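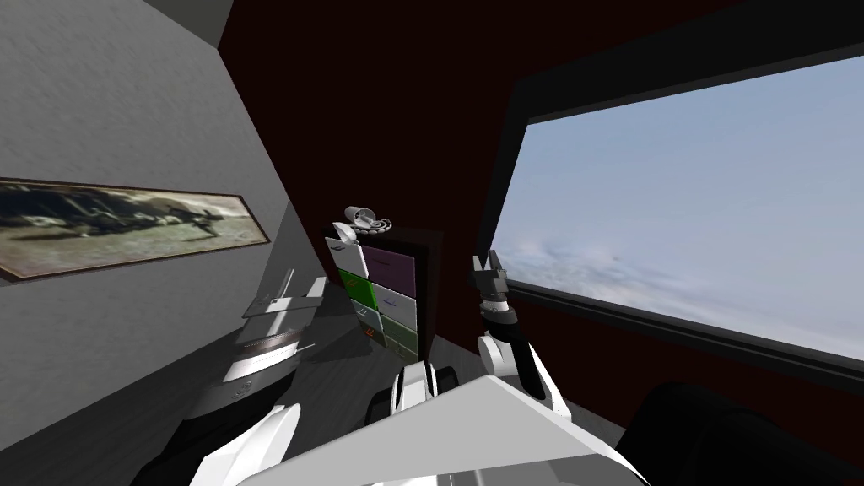 The long lists were the hard part, one reader wrote to us after the October round, and she would still do it again for the arguments over the last five books.

Planomora is looking for new readers for the Toivonen List, our yearly selection of historical crime novels. Readers work from home and meet in Loltbridge two times during the round. The books are a mix of new titles and reissues, mostly set before 1950, and they run from country house murders to police stories and the odd spy novel.

What you would do

Read five novels and write a report of 200 words on each. A report says what the book is, whether the mystery holds up, and whether the period feels right. Please don't give away the ending, even to us - the reports go to readers who haven't reached that book yet.

After the first meeting, each reader also writes one longer review of 700 words for the Planomora site. We edit for length and spelling and send it back to you before it goes up.
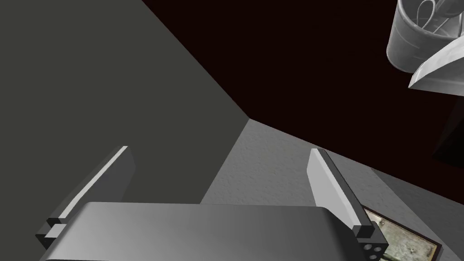 Who can apply

Anyone over 18 who reads crime fiction regularly. You don't need to have published anything. We can't take authors with a book on the current list, or people who work for Zarkarska, which publishes several of the titles.

Pay and books

The reports are unpaid. The longer review is paid at our usual rate, and you keep all the books. We cover bus or train fare to the meetings.

How to apply

Send us a review of any historical mystery you have read, good or bad, 200 words at most. Add a line on the periods you like and any you would prefer not to read. Applications close at the end of March 2019. We reply to everyone, but it can take a few weeks.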